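Mindberg wants you to teach its gripper by hand

Apr 10, 2025

Maksym Chornovol keeps the demonstration kit in a hard case under his desk. It takes him five minutes to unpack, and most of that goes on finding the right screwdriver. The kit is called Lodura. It is a hand-held gripper with a wide-angle camera on it, a charging dock, a box of spare fingers and a subscription to the software that turns recordings into something a robot arm can use.

Chornovol runs product at Mindberg, which has been selling Lodura since February. I met him and his colleague Illia Stetsiuk, who handles customer training, to ask what buyers get for their money and what they still have to do themselves.

The idea behind the kit is fairly simple. A person picks up the gripper and does a job with it, over and over. The camera records what the fingers do and what is in front of them. The recordings are then used to train a policy for an arm fitted with the same fingers. No arm is needed while the recording is going on.

"People ring up and ask which robot it comes with," Chornovol said. "It doesn't come with one. If you already have an arm, we sell you the mount. If you haven't, you can start recording anyway and decide later."

He thinks this is the main reason smaller firms have been interested. One of the early customers, a ready-meals business called Prokopenko, recorded for weeks in its test kitchen before it had settled on an arm. Stetsiuk went out to train the staff there.

"I had a slide show ready and I got through two slides," he said. "They wanted to hold the thing. So now I hand it over first and do the talking while they practise."

Training takes a day. In the morning people learn to move at a steady pace and to keep the object in view. In the afternoon they work on their own task. Stetsiuk said the commonest fault is speed. Someone who has done a job for years will do it quickly, and the recordings come out with the important part over in a few frames.

"Chefs are the worst for it. They flick things. I ask them to imagine they are showing a new starter."

I asked how many recordings a buyer should expect to make. Chornovol would not give one number for every job, but he said a recent food-handling task had used some 115 before the results were worth looking at. A job with more variation in it would need more. He was also clear that the number only matters if the recordings differ from one another: different starting positions, different lighting, different pieces of food.

"If you record the same thing in the same spot all afternoon, you have taught it one spot," he said.

The fingers are the part that Mindberg has changed most. Earlier prototypes had hard plastic tips, which were cheap to print and no good with anything soft. The current ones bend around what they are holding. They are sold in pairs and pull off for washing. Stetsiuk said a busy kitchen should expect to replace them, though he did not want to say how often until more sets had come back. They are not certified for direct contact with food that will be served, and the manual says so on its first page. Anything handled with the kit during recording has to be thrown away.

That is a real limit for a product aimed partly at kitchens, and I put this to Chornovol.

"Yes, it is," he said. "We are working on a different material. I would sooner tell a customer that now than have them find it in the manual."
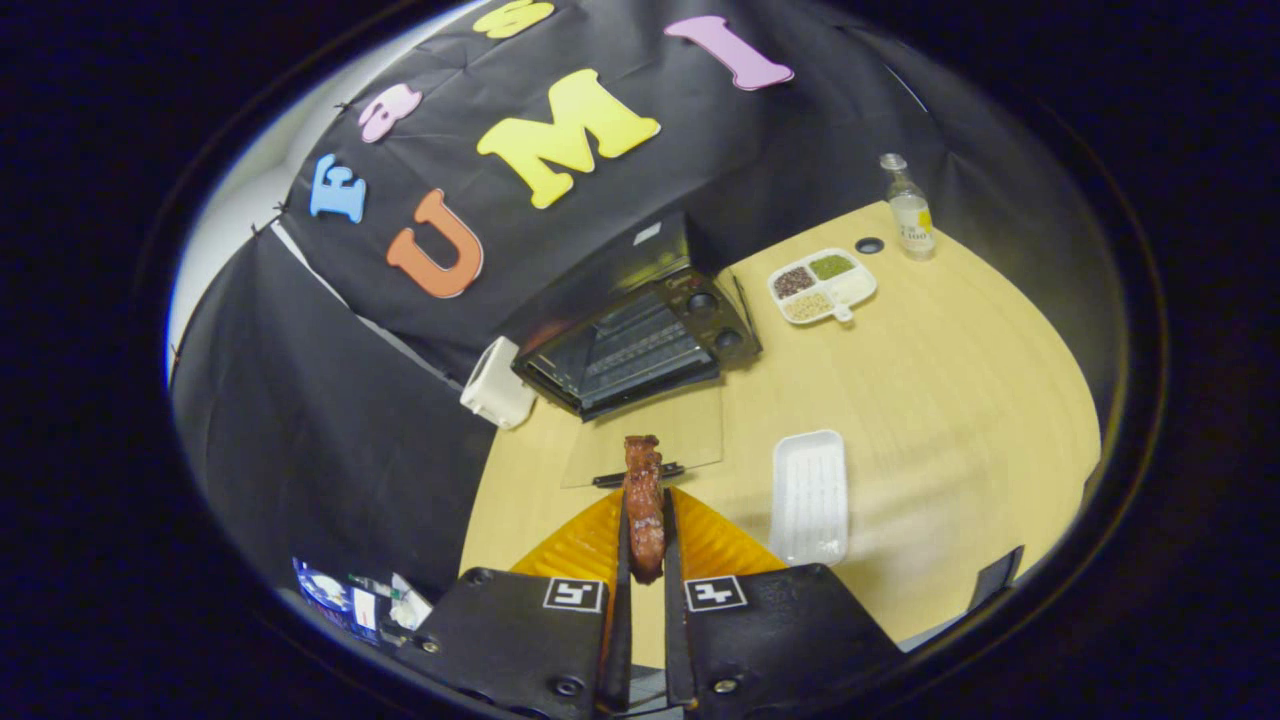 Food is a hard test for any gripper, Chornovol said, and meat is among the harder kinds. Pieces vary in thickness, the surface can be slick, and a grip that is firm enough to lift one piece may tear another. The orange-yellow pads on the fingers are ridged and flexible, with a thin rigid strip behind each, and between them they can hold a browned, glossy piece upright by its sides. Stetsiuk tells trainees to set out everything a task might call for before they begin, so a cooking bench will have its toaster oven, its seasonings in a divided tray and a foam tray for the meat all within reach. The square black-and-white markers on the plates below the fingers let the software work out how far apart the fingers are. They need to be kept clean. Grease on a marker is one of the first things support asks about.

Not every customer is in food. Flestby, which repairs small household goods, uses the kit to record sorting and packing. Chornovol said its staff had complained about the weight of the handle after a long session, and the next version will be lighter. Stetsiuk's advice in the meantime is to swap operators often, which helps the recordings too — no two people reach for a thing in quite the same way.

The software drew more complaints than the hardware in the first weeks. Uploads stalled on slow connections and there was no way to tell which recordings had gone through. An update has fixed the second problem. The first is better than it was, according to Stetsiuk, but he still tells people to leave the dock plugged in overnight.

Both men were cautious about what happens once training is finished. Mindberg will check a customer's recordings and reject the poor ones, and it will run the training, but it does not promise a success rate on the customer's own arm. Firms that want that kind of promise are pointed towards an integrator.

"We sell the tool and we teach you to use it," Chornovol said. "Then you have to practise."

Lodura is available to buy outright or to rent by the month. The rental includes the training day, one set of spare fingers and telephone support during office hours. Arm mounts are sold separately.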